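Alteração do correio eletrónico associado a um vale-oferta de ilusionismo

Zhiqiang Xie
Adquiri na loja Clumedel um vale-oferta de 2000 pontos para aulas de cartomagia em descarga imediata. O vale foi emitido para um endereço que já não utilizo. Solicito indicação do procedimento para a sua transferência.
4 comentários

Timen
Deverá apresentar o pedido através do formulário de apoio, indicando o número da encomenda e o novo endereço. O código anterior é anulado e substituído por outro de igual valor. Os vales emitidos antes de maio seguem o mesmo regime.

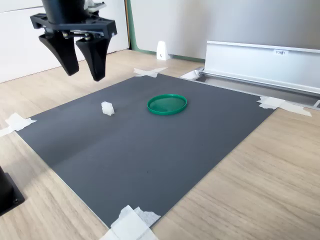 Fotografia: Arquivo Jemal

Caso o saldo tenha sido parcialmente utilizado, é transferido apenas o remanescente.
1517 partilhas

Lesar
Confirmo. No meu caso, o vale era de 3000 pontos e a resposta chegou na mesma tarde. Desconheço se o procedimento se aplica a baralhos físicos.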